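Tovska Plitport Dining Table Review: Eight Months In

Posted May 4, 2022 by Mhairi Yule

We bought the Plitport in September to replace a glass-topped table that had been with us through two apartments and one house. I wanted something pale, big enough for six, and plain. I also didn't want to spend more than $1,500. The Plitport came in at $1,389 before tax, with delivery to the front door included and assembly extra. I skipped the assembly.

This is the larger of the two sizes Tovska sells. I paid for it myself and the company doesn't know I'm writing about it.

Delivery and assembly

It arrived in two boxes. The one with the top in it is heavy and you will need two people to get it up any steps. The packing was good, with thick foam on the corners and a cloth sheet over the top surface. One leg box had a dent but the leg inside was fine.

Assembly took us just under two hours. There are 13 steps in the booklet, and most of them are short. Step 9, where the long rail goes in, was the only one that gave us trouble. The holes lined up on one side and were slightly off on the other, so we had to loosen everything and start that part over. Leave all the bolts finger tight until the whole frame is together. The booklet says this, but it says it on the last page.

The hex key in the bag is too short to be useful. Use your own.

The top

The color online looked yellow to me and I nearly ordered the gray because of it. In our dining room it's a pale cream with a little pink in it, and the grain is fine and streaky. There are no big knots or dark patches. If you like wood with a lot going on, you may find it dull. I like it.

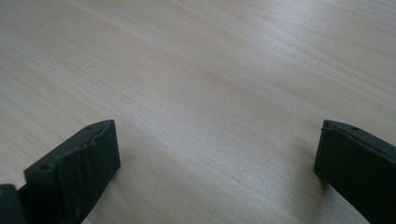 The top in the pale finish. The grain is fine and fairly straight.

The finish is matte and low sheen. It feels smooth across the grain and the edges are eased a little, so it's comfortable to rest your arms on. Crumbs don't show much, but dark ink does. We had one ballpoint mark in the first month and it came off with dish soap and some patience.

Tovska says to wipe spills right away and use coasters. We have been average about this. Red wine left for an evening wiped off. A hot casserole dish set down without a trivet left a cloudy ring that faded over a week or so and is now hard to find. A dropped fork left a small dent near my husband's seat, and that one is there for good.

Living with it

The height is standard and our old chairs fit under it. The rail is set back far enough that I don't hit my knees, and I am five foot ten. Six adults fit comfortably. We had eight at Thanksgiving and the two on the corners had a leg to deal with.

It doesn't wobble. I tightened the bolts once at three months and again last week, and only two of them needed it. The felt pads on the feet are thin and came off when we dragged the table to sweep, so buy better ones.
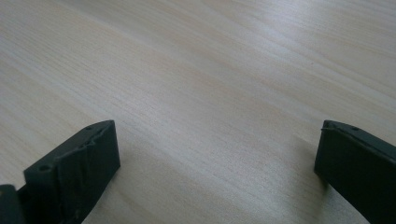
Streaks of tan and near-white in the wood, with no knots.

Customer service

I wrote to Tovska twice. The first time was to ask about the misaligned rail, and I got a reply in two days offering a new part. By then we had sorted it out, so I said no. The second time was to ask whether I could oil the top. The answer was no, just a damp cloth, and it took nine days to get that.

What else we looked at

The Moncrieff is $277 more and comes in one piece, which would have saved us the assembly. The showroom one had a glossy top that showed every fingerprint, and the delivery wait was four months. The Cikach was roughly $200 cheaper. It's a decent table for a small kitchen, but it rocked when I leaned on the end and the legs are set in so far that it only seats four properly.

Would I buy it again?

Yes, at this price. The rail holes should line up and the foot pads should be better, and I took half a star off for each. If you have small kids who bang silverware, you should know the top dents.

4 out of 5

Update: a few people have asked about the matching bench. We don't have it. I sat on it in the store and it was too low for me at this table, so try it before you order.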